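October
By the Clendgate Tenants' Newsletter desk
Print | E-mail this page
Shares: 6 | Comments: 4

Break room inspection, Prunau building, second floor: checklist with comments

1. Exits and aisles. PASS. Door opens fully. The sign over it is lit, though I'd like to see it lit with the power off before I believe in the battery.

2. Fire extinguisher. PASS, barely. Gauge in the green. The tag is initialed for every month in the same pen and the same slant. Draw your own conclusions.

3. Refrigerator temperature. FAIL. Log says 4 degrees on every line. My thermometer, left in for 25 minutes, disagreed.

4. Bottled drinks. COMMENT. The Skestbridge handbook wants caps and tamper rings looked at before anything is put out. I doubt anyone does it.
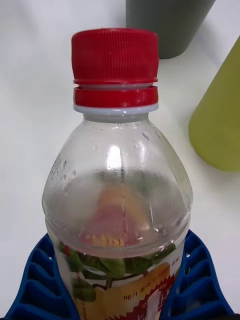 Item 4. Red cap and tamper ring, droplets on the shoulder.

5. Outlets near the sink. FAIL. The test button on one does nothing. Reported last time as "fixed."

6. Microwave. PASS. Door seal clean. The notice about metal is taped where the open door hides it.

7. Tables and cups. COMMENT. Ibarra's cleaning sheet claims surfaces are wiped 2 times a shift. The sheet was filled in through the end of the day when I read it at 10 a.m. Drinks should not be left lying in cups meant for use. 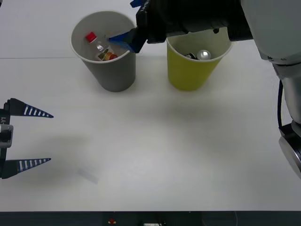 Item 7. Gray and yellow paper cups on the white table, small bottle in the gray one.

8. First aid box. FAIL. Bandages present, gloves missing, eyewash past its date. The lid carries a "checked" sticker.

Recheck items 3, 5 and 8 in some 6 weeks. Bring a thermometer, and don't accept the log as proof of anything.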